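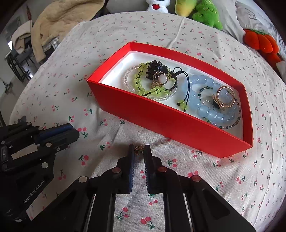
Elastic or cord for restringing bead bracelets?

Posted in Crafts & Repair by fomum

I have seven bead bracelets, mostly glass, and two have snapped at work this year. Both were on clear elastic from a Sturidetti kit. Is there something that lasts longer, or do I just restring them every May and live with it?

beadbin507

Elastic wears out no matter what you buy. Use 0.7 mm or thicker if it fits through the holes, and pre-stretch it before you string anything. Pull it firmly a few times and let it rest for 20 minutes. Finish with a surgeon's knot and a dot of jewelry glue — not superglue, it makes the elastic brittle. 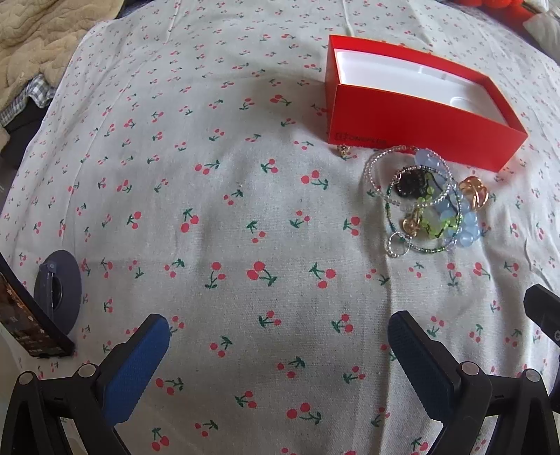 Also roll them on over your hand. Stretching them wide open with your fingers is what kills the knot. If a hole has a sharp edge, a small bead reamer will smooth it, and do that wet if it's glass.

poltamholm_kay

Waxed cord with a sliding knot. Mine has held up fine for years. You need more length than you think, I cut 20 inches and had to start over.

fomum

Thanks both. Trying the thicker elastic first, and cord for the ones with big holes.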